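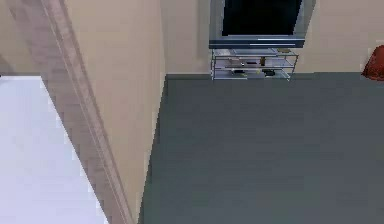 Home | Posts | Robot Club | About Me | Contact

Robot club, week 6: the house is finally a house

So we met again on Friday, November 24, 2023, in what I had thought would be a dead room the day after Thanksgiving, and four of us showed up with leftover pie! (Trilok brought two kinds. Trilok is now in charge of snacks until May.)

For anyone new, our club is building a simulated apartment for the Mirnidley student challenge. You get a virtual robot, you get a list of chores, and your code has to send it around the rooms finding things and putting them where they belong. We named our robot Nicholas. I voted for something cooler and lost.

Most of the night went into the rooms themselves. Joana Aguiar has been doing the furniture, and she's so fast at it now that I mostly sit next to her and say "ooh." I'm on the code that moves the viewpoint from one spot to the next, and my big job this week was making it stop at sensible places. Nicholas can only pick targets from what he can see from a stop, so if I choose a bad one, the TV stand ends up as a tiny thing at the top and the little items on its shelves turn into smudges. We had 474 stops in the list when we started. Benedicta Adjei went through it with me and we got rid of 68 of them, all ones where the view was mostly wall, and the run felt so much quicker afterward that we did a little dance.

I also spent way too long on resolution. We keep it low so it runs on the club laptops, and that means every slanted edge comes out as a staircase. Joana hates it. I've gotten kind of fond of it? The trouble is that my edge finder sees all those little steps as corners, and it gets very excited about them.

The bedside-looking cabinet is my favorite test spot at the moment. It has an orange thing, a small dark thing and some bluish bottles on a white top, so the colors are nice and far apart, and there's a big pale surface in the foreground that hides everything low down. The code has to work out that the cabinet keeps going behind it, and on Friday it got that right two times in a row before it decided the cabinet was a floating box. Progress!

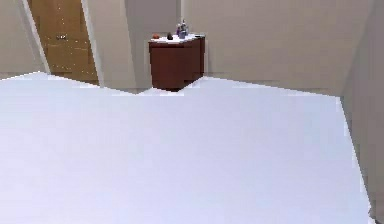 What's next

Benedicta wants the chore list read in from a plain text file so we can swap chores without touching the code, and she's right, so that's my homework. Trilok is fixing the doors. Joana is going to try softer lighting on one copy of the apartment and leave the other alone, and then we'll run the same chores in both and see if Nicholas cares.

We meet again next week, same room, same time. Bring a charger, we only have the one power strip and I'm already plugged into it.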